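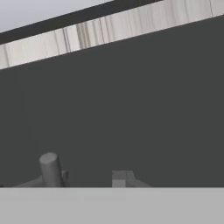 Why does wood have stripes?

I spent a lot of my childhood lying under the kitchen table (it was my cave, and also my submarine), so I got to know the underside of that table very well. It had long wavy lines running from one end to the other, and in one spot they swirled around a dark blob that looked exactly like an owl. I used to think somebody had drawn them on!

Those lines are called the grain, and they were made by the tree while it was alive.

A tree gets taller at the tips of its branches, but it also gets fatter. Just under the bark there is a very thin layer that makes new wood, and it wraps around the whole trunk like a sock around your leg. In spring there's lots of water and the tree is in a hurry, so the wood it makes is usually light in color. By late summer it slows down, and the new wood comes out darker and packed more tightly. In winter it takes a rest. Next spring it starts all over again, with another pale layer right outside the dark one.

One pale band plus one dark band makes one ring. In places with a cold winter, a tree usually makes one ring a year, so if you find a stump you can count the rings and learn how old the tree was when it was cut. I tried it on a spruce stump last December and got to 55 before my nose went numb. My friend Gøran Fagerlund, who works at a sawmill, counted it again and got the same number, and I was very proud of myself.

So how do rings turn into stripes?

Think of a rolled-up jelly roll cake. Cut straight across it and you see a spiral. Now imagine cutting it the long way, from one end to the other. You'd see lines! A tree trunk works in much the same way. Saw across it and you get circles. Saw along it and you get long stripes, because you're looking at the same layers from the side.

If the saw goes right through the middle of the trunk, the stripes come out fairly straight. If it goes closer to the outside, it skims along the curved layers and you get tall pointy arches that look a bit like flames or church windows. My table has both kinds.

What about the owl?

My owl was a knot. A knot is the place where a branch grew out of the trunk. The trunk kept getting fatter every year and slowly swallowed the bottom of the branch, and all the layers had to bend around it, like water going around a rock in a stream. Knots are often harder than the wood near them – ask anyone who has tried to hammer a nail into one.

Wide stripes and skinny stripes

A good year with plenty of rain and sunshine can give a tree a nice wide ring. A dry year often gives it a skinny one. Scientists compare the patterns of wide and skinny rings in old beams and boats to work out when the trees were growing. They don't even have to chop a tree down to look, either. They can use a hollow drill to take out a piece of wood as thin as a pencil.

Try it yourself

Put a sheet of thin paper over a piece of bare wood, like an old board or a fence post. Hold it still and rub the side of a crayon over it – dark colors work best. If the wood is rough enough, the grain will pop up on your paper. Try a few different boards and write on the back where you found each one. And if you get an owl, hang it on the fridge!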